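Speaker notes: What "freshly baked" is supposed to mean

Bellwood library evening talk, slot starts 7 p.m.

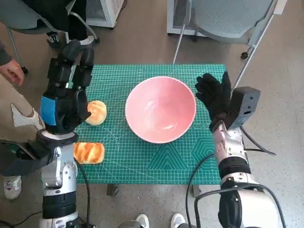 Photo: Storkura picture desk

Slide 1. Start with the rolls. Ask who in the room would pay extra for a sign that says "baked fresh today." Wait for hands. Then ask who has ever asked what the sign meant. Let it sit a bit.

Slide 2. My problem with the word. Bread can be mixed and shaped in one town, partly baked, frozen, trucked somewhere else and finished in a store oven. Is it baked today? Sure, the last few minutes of it. I don't think that is what most shoppers picture, and I don't think the people printing the signs believe it either.

Say clearly: frozen dough isn't poison. Plenty of it tastes fine. I eat it. My gripe is with the sign.

Slide 3. The Saavedra leaflet. Read the line out loud: "crafted with care in the traditional way." Ask which tradition. Ask whose care. There is no bake time on it anywhere, and I looked on the back.

Slide 4. The Pandow survey. They claim 800 shoppers "prefer artisan bread." Fine, but the question didn't define artisan. If you ask people whether they like the nice version of a thing, they'll say yes. Don't spend more than 2 minutes here, last time I got stuck arguing about sample sizes with the front row.

Slide 5. The smell. Warm bread smell near the door sells bread, or so every store manager has told me. I haven't seen good numbers. Say so. If somebody has them, I want them emailed to me.

Slide 6. Prices. My own receipts from July, 351 cents for the plain loaf and a good deal more for the one in the paper bag with a window. Skip the joke about the window if we're running late.

Slide 7. Things to ask at the counter:
Where was the dough made?
Was it frozen?
What time did this batch come out?

Some clerks won't know. That tells you something too – mostly about what the store bothered to teach them.

Slide 8. Expected pushback: "If it tastes good, who cares?" Fair enough. Then take the sign down and charge the same, and we'll see.

Leave 5 minutes for questions. Handouts are on the chair by the door.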